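3.2 The rack before the plates

Most writing on the drying of crockery begins when the first wet plate goes in. We begin a little earlier, with the rack standing unloaded on its table, partly out of method and partly because it is the only moment in the life of a dish rack when anyone can see it. Once in use it vanishes under its load and stays there, in many of the households we visited, until somebody moves house.

The households were in two places, Skongate and Prutport, which share a ferry and very little else. In Skongate the rack lives beside the sink and is regarded as part of the building. In Prutport it is put away after each meal, or so we were told by people whose racks were full when we arrived. Over the study we logged 212 loadings, a loading being everything that happened between the first item going in and the person walking off. Walking off was easier to identify than finishing. Several people came back later with a single teaspoon.

The object itself deserves more attention than it gets. A dish rack is a seating plan made of wire. The slots say where plates go, the cups say where the cutlery goes, and everything else (the colander, the lid of the big pan, the child's bottle in five parts) has to come to terms with a piece of furniture that did not expect it. Figure 4 shows a rack of the common wire pattern, with its parallel plate slots, a pair of utensil cups at the back and a flat drip tray underneath. It has a wooden handle bar at either short side, and our participants had views on handles, to which we return in 3.4.

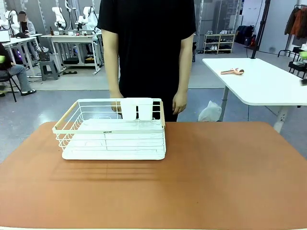 Dusberg Papers in Domestic Practice, Issue 2, p. 100

Figure 4. A white wire dish rack with drip tray and two utensil cups, before loading.

Two features of this pattern matter for what follows. The first is the position of the cups. With the cups along the back, the person loading has to reach over the plate slots to put a fork away. When the slots are empty this is no trouble. When they hold dinner plates it becomes a small act of gymnastics, and we found that people planned for it in one of two ways. The planners put the cutlery in first. The rest put the plates in first, reached over them with a fistful of knives, and dripped on the plates. Both groups described their own order as the natural one, and neither could say where they had learnt it.

The second is the tray. Since the rack in Figure 4 stands on a tray that reaches a little past the wires, one might expect the table covering beside it to be of no interest to anybody. We expected so too. Yet the strip in front of the rack was the most contested surface in the study. In Skongate it was where the glasses went, upside down on a tea towel, once their owners had decided that wire was no place for a glass. In Prutport it was kept clear on principle and then used for the washing-up gloves. We came to call this strip the overflow, a term our participants disliked. One household preferred "the side". Another asked us to leave it out of the paper.

A word on terms. We use "slot" for the gap between neighbouring plate wires, "cup" for any open container meant for cutlery, and "rim" for the top wire of the basket. Earlier work from the Org project uses "bay" for the first of these and "rim" for the edge of the tray, and readers moving between the two should take care. We did not, at first, and had to code the June visits again.

The unloaded rack also gives us a baseline for posture. Before the first item is placed, people tend to stand at the long side with their arms down, close enough to touch the wires, and look the thing over. We had coded this pause as idle time. On a second pass we moved it to planning, at the urging of the participants, who were hurt. Its length bore no relation that we could find to the quality of the stacking. Some of the longest pauses came before a saucepan was placed, upright, across the whole of the plate section, where it filled with drips from everything balanced above it.

Section 3.3 takes up the saucepan.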